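Diệp Trình
Finished a working paper on meetings last night and I can't stop thinking about it! It's on what happens when the boss talks first.

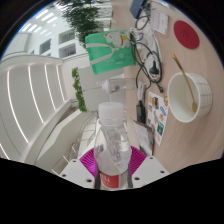 The researchers followed 66 teams at Drusby, a freight company, for 20 weeks. In half of them the manager had to hold back until three other people had spoken.

Those teams raised way more problems early on (late shipments, bad forecasts, all of it). And the junior folks kept speaking up even after the rule ended!!

My favorite bit is the appendix, with 420 comments from staff. Go read those first. Part two is due in August and I'm so ready for it.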